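Small rules for a kitchen robot project

Dec 8, 2019

In our group at Sallovura we write rules before we write code. It sounds slow, and my colleague Fiachra Mulligan told me so many times. But a robot which will work beside people in a kitchen must have limits, and I prefer to have them on paper first.

We now have 293 recordings of people preparing vegetables. I watched 30 of them again this week, and I changed two rules after that.

Rule 1. Describe the hand work before you choose the tool

Our first draft said "the robot holds the object and removes the skin." This is too short to be useful. With a shallot the person uses both hands, and the fingertips are very near to each other. One hand pinches, the thumb of the other presses on the bulb. A standard must say which hand gives the support and how much force is allowed, or every engineer will guess differently.

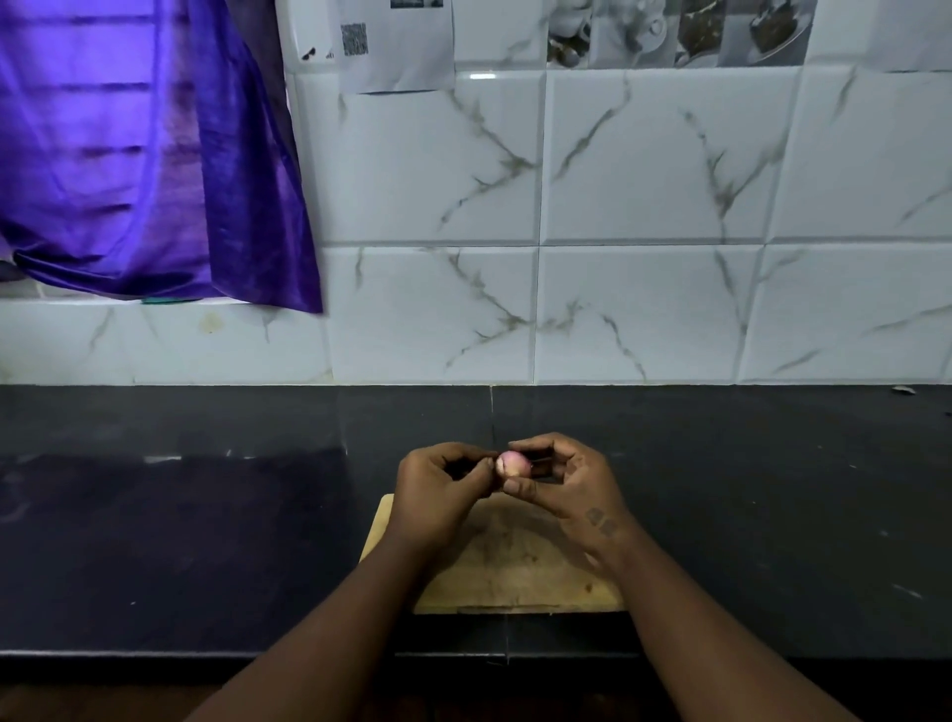
Rule 2. Keep the force limit low, and test it with soft food

We took our first limit from work with metal parts, and it was a mistake. Enda Scanlon proposed to begin at 2 newtons and go up only in small steps, with each step signed in the log. I was against it because of the time it takes. Now I think she was right.

Rule 3. No knife in the same test as a new grip

If the grip is new, the blade stays in the drawer. The people from Skokwood asked for an exception in December and we said no. They were not very happy, but they sent us a good question about peelers, and I still have to answer it.

The next draft will be shared with the Wirkitari team. If you work on similar rules, please write to me, also when you disagree.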